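Garment Folding Participants, Tistmont

Vineck is seeking participants for a garment handling study at its Tistmont site in April. Sessions run 90 minutes, with 38 places available. Each participant spreads, folds and stacks soft garments on a light-coloured surface, following a printed sequence.

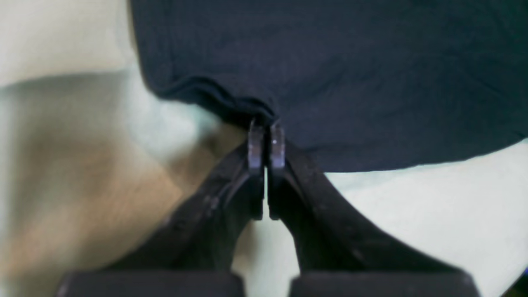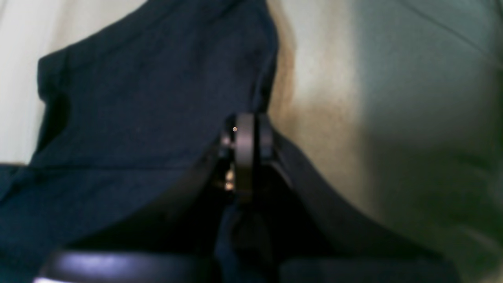 Dark navy fabric against a light-coloured surface, both views.

Requirements: aged 18 or over; able to stand for the full session; normal or corrected colour vision. No laundry or retail experience is needed. Participants are paid $139 by bank transfer.

To enrol, complete the online form and quote Dreßler 43 in the subject field.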